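Thursday, November 5, 2020. Back room, Stedside.

Cups and the wire basket again. Amra wanted the tea corner sorted before the Banier people come, and I wanted to stop writing about cups, so we compromised and I am writing about cups.

**State of the basket**

- Black wire, rectangular, low sides. Holds cups fine. Also holds them badly, as the floor is a grid and anything with a narrow foot picks a gap and leans.
- Asabe's proposal is to line it with felt. Sipho's is to buy a tray. Mine is to stand the cups toward the ends, where there's a side to catch them. Mine costs nothing and was received accordingly.
- Lids do not go in the basket. They roll under things and then they are my problem. Lids go flat on the table, behind.

**Table**

Retaped the front corners, gray tape, one strip each side. Baoshan says tape is not a fixing. Baoshan has been saying this since March and the table has not moved since March. I have told him I'll put that in writing and now I have.

The top still wants a proper wipe. Georgiev polish is finished, and the Musura stuff leaves a film that shows every ring. Used water.

**Order of work, for whoever does it next**

1. Clear the table. Cups to the front, lids off.
2. Basket to the back, long side parallel to the back edge. Square it up by eye. Marama uses a ruler; life is short.
3. First cup in right of center, upright. The yellow-orange one is good for this because you can find it again in this light.
4. Small silver one at the left end.
5. Leave the lids where you put them until every cup is standing.

I went through it a few times before lunch. The silver cup is the awkward one. It is small, it's slippery to look at, and the left end of the basket is exactly where your arm blocks your own view. Going in from the front is better than from the side. Slower, too. Took 17 minutes over something my mother does while on the phone.

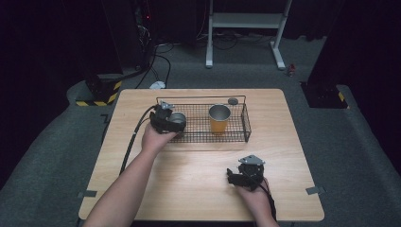

*Silver cup at the left end, yellow-orange one already standing, lid parked behind the back right corner.*

Lighting: still dim. Asked for the second lamp, was told there is a second lamp. Will look for it.

To do:

- Felt, if Asabe insists. A 300 mm strip would cover the bad end. She can cut it.
- Try the two cups the other way round, taller one on the left.
- Ask Marama where the rest of the lids are. I have one lid and a growing suspicion.
- Cloths. Sipho ordered 30, and they came in a box meant for 3000, mostly air. Keeping the box.

Left the basket on the table overnight. Please don't put spoons in it.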